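4 p.m., January

Grey all day and the lake still frozen. I slept badly, then had two coffees with Jonatan, who wanted to talk about his rent again. It went up by 11 per cent and he has written a letter to the landlord — I corrected his commas, he corrected my colour words. My English is better on paper than his, but he speaks faster.

After lunch it was the table. We covered it with the big sheet of white paper, almost to the far edge. I like how a bowl looks on white paper, very clean, like in a shop window. I used the small clear glass one, my favourite of them. 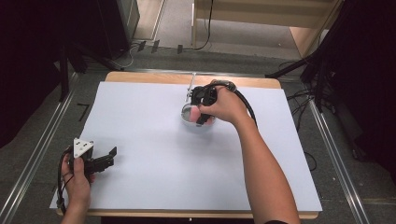
The glass bowl with the pink thing in it, January.

I must write down what I paid at Haugen, or I will forget: paper 4 dollars, bowls 11 dollars. The woman at the till asked if I am from Denmark. I said no, but it was a good guess.

Ivar Öberg phoned while I was folding the paper. He is coming for supper and brings the bread, so I only have to make soup. I have carrots, one leek and half a litre of cream. He asked also for the address of the dentist, I must look for it in the blue notebook.

My neck is sore from bending over the table. Tomorrow I would like to sit on a higher chair, and to buy stamps before noon.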